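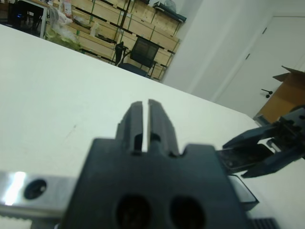 One of the two-armed benches at Lallari's packing unit in Skadcombe.

The packing manager at Lallari has worked in the Skadcombe building for 10 years, and for most of that time every spare part that left it was bagged and boxed by hand. The firm sells replacement fittings for cupboards and garden sheds, and carries 334 different items. Since January part of the bagging has been done by robot arms, supplied and set up by Greseck.

She agreed to talk on condition that we also spoke to the people on the benches.

"The first thing everyone asked was who was going," she says. "I couldn't answer until I had it in writing, and that took weeks. I should have waited and told them both things at once."

In the end there were no redundancies. Two people moved to returns and one went part-time, which he had wanted for a while. There are now 4 benches with arms. The rest are as they were.

The arms don't do everything. They have been taught 162 of the items, mostly small and stiff ones. Anything that bends or tangles still goes to a person. "Springs, chains, cord," says a packer who has been on the afternoon shift for six years. "We get all the awkward stuff now. It's more interesting, but it's slower, and at first our targets were still the old ones."

The targets were changed in the spring, after complaints. The manager says it should have happened sooner. "We were counting bags. A bag of screws and a bag of chain counted the same. That was fine when everybody got a mix."

Another packer, trained as a bench minder, now looks after two of the arm benches. He clears jams, swaps gripper fingers and fills in the fault log. He had two days' training and would have liked more. "The screen tells you something's wrong in a sort of code, so I've got a notebook of what they all mean. The others borrow it."

His wrists no longer ache at the end of a shift. He misses the talk, though. The old benches faced each other and the new ones don't – the arms need the room. "You can go up to an hour without saying a word. I've started taking my break early, so I catch the others."

Pay for minders went up slightly, and the packers would like to see the same for handling the difficult items. That is still being discussed.

Lallari is also trying out planning software from Hsueh, which decides which orders go to which bench. The manager is in no hurry to add more arms before that is sorted out. "I'd want the minders in the room when we choose the next lot," she says. "Last time they saw the benches when the lorry came."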